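Care of Pull-Down Window Screens and Their Bars
Household Guidance, Grodisix Residents' Office

Residents are asked to look over their window screens twice a year, once before the warm season and once in December, when windows are seldom opened. A screen that is kept clean moves easily and lasts longer. Most of the work can be done from inside the apartment with ordinary supplies.

What you will need
A soft brush or the brush fitting of a vacuum cleaner
Two cloths, one for washing and one for drying
A bowl of lukewarm water with a little dish soap
A dry toothbrush for the corners of the track

Before you begin
Clear the windowsill completely. Plants, lamps and picture frames should be placed on the floor well away from the window. Do not lean on the mesh or rest a hand against it at any time. Screens are made to keep insects out and will not hold the weight of an adult, a child or a pet.

Handling the bar
The bar should be moved with both hands, one toward each end, so that it stays as level as possible. The cord is meant for light use only. A bar that is pulled by the cord alone tends to tip, and one end may then bind in the side channel. If the bar stops, do not force it. Return it a short distance, level it and try again.

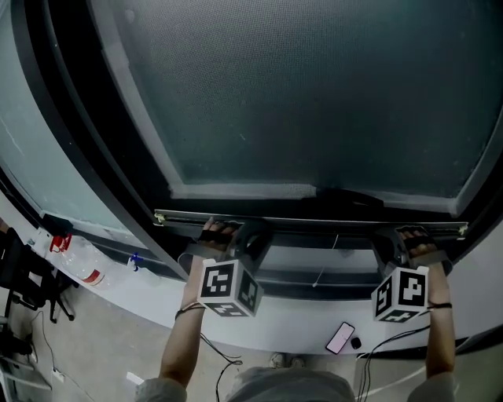
Amedeo Melis writes that in his apartment the left end always sticks first, and that wiping the side channels with a dry cloth before touching the bar has served him better than any spray. He adds that he lets go of the cord entirely once the bar is within reach. The Office agrees with both points. Oil and grease should not be used in the channels, as they collect dust.

Cleaning the mesh
Brush the mesh from top to bottom with light strokes. Wipe it with a damp cloth, rinse the cloth often, and pat the mesh with the second cloth. Leave the screen extended for 90 minutes before it is put away. Rolling up a damp screen can cause stains and an unpleasant smell.

Cleaning the lower track
Loosen grit with the toothbrush and remove it with the vacuum cleaner. Wash the track last. Any drain openings must be left clear.

Cords
Cords must be kept out of the reach of young children. Do not tie on extra string. A frayed cord should be reported and replaced.

Repairs
Small holes may be closed with a mesh patch. Larger tears, bent bars and loose end pieces are handled by Droline. Requests should be addressed to Slamet Govindasamy at the Residents' Office before 4 in the afternoon. Please state the room and which end of the bar is affected.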